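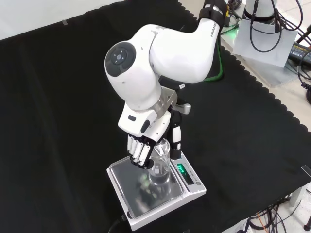 Notes for the local history evening, Sun 13 August. Start on time, hold the handouts back until the break.

**Opening**

- Tonight is the court at Skurnari in its early years: who sat on it, what they were paid, what they argued over.
- Main source is the minute book. 349 pages, one clerk's hand for most of it. The last part is water-stained and I've left it out.
- Spelling of place names wanders. Mavow is also Mavoe and Mavough. Same township.

**The bench**

- Three magistrates, all landowners, none trained in law. One had kept a store, two had held militia commissions.
- They met in a tavern until the courthouse was built. The clerk entered the tavern bill under "stationery" – pause here, people usually laugh.
- Fees went to the magistrates directly. Come back to this at the end. 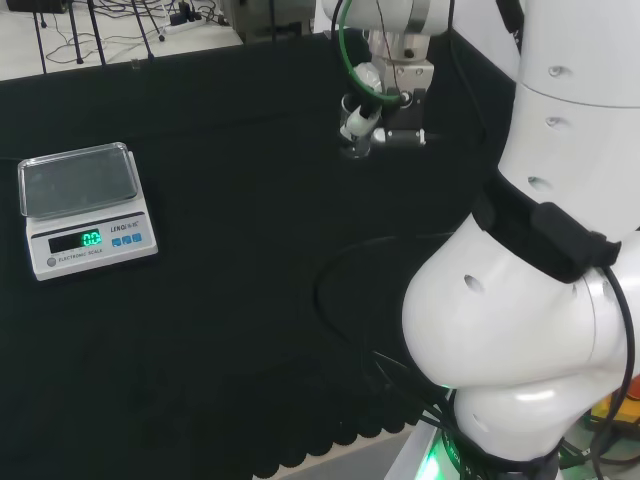
*Electronic scale reading 0.0, on black cloth.*

**The Fung mill case**

- Go slowly, this is the part people lose.
- The Fung mill dam flooded the lower meadows in March. Five farmers sued together, which the court had not seen before.
- One magistrate held a share in the mill. He stayed on the bench and voted.
- Award was 60 dollars, to be split among the five. Read out the entry in full.
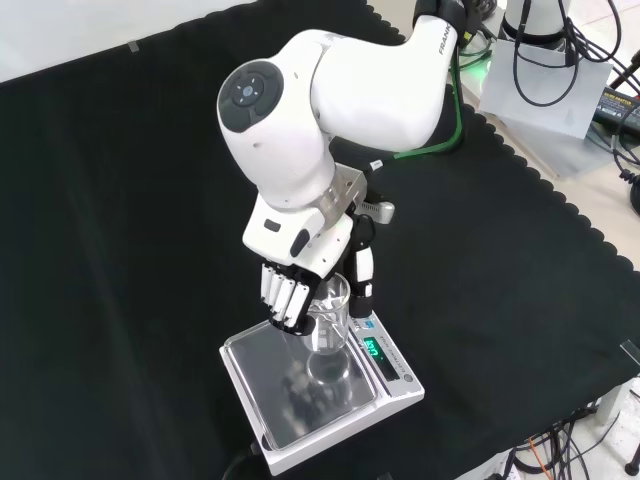 - The farmers thought it far too low and petitioned the governor. Their petition survives, the reply does not.
- The magistrate with the mill share gave up his seat the next year. The minutes give no reason, so don't guess at one.

**After the case**

- Fees were moved into a county fund and the magistrates got a fixed sum per sitting.
- Satura split off with its own court soon after. Its books are shorter and much duller – skip if running late. 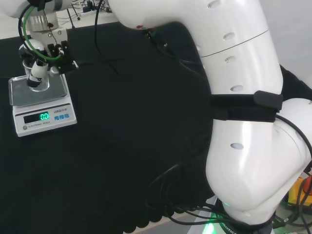
Could the farmers have taken the case to a higher court?

On paper they could, but an appeal needed a bond larger than the award, and the petition says they had no means to post it.

- Hand out the transcript of the mill entry.
- Put the minute book reference on the board before people leave.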